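Flider kitchen rug, grey with stars
Reviewed by Imad Awad, Oct 19, 2024

I bought this in January for the floor in front of our units, where the old mat had worn through. It cost 39 pounds from Dudás, delivery included, and came rolled in a plastic sleeve. The creases at one end took 16 days to drop out. I weighed the corners down with tins for the first week.

The pile is short and a brush gets crumbs out of it easily. Tea came up with a damp cloth. Tomato sauce needed washing-up liquid and two goes. It does slide on tiles – I had to buy a separate grip mat from Oltine, and I think one should be included at this price. The label says it can be machine washed at 30. I have done that twice and the edges have stayed flat. 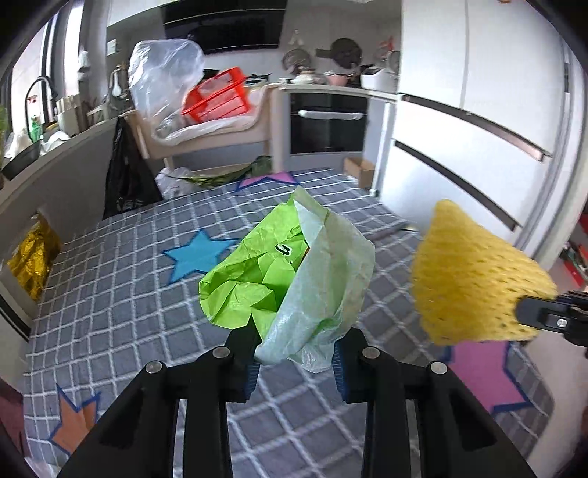

My main worry before ordering was the pattern. We wanted something the children would like but that didn't look like a nursery. The white diagonal lines on grey are plain enough, and the stars are bright without taking over. Blue, orange and pink all sit well next to a white cabinet, and dropped packaging is easy to spot. A bit of gold foil or green paper shows up straight away.

Four out of five. I would buy it again, but measure your floor first, as the larger size is 2000 mm long and would have blocked our back door.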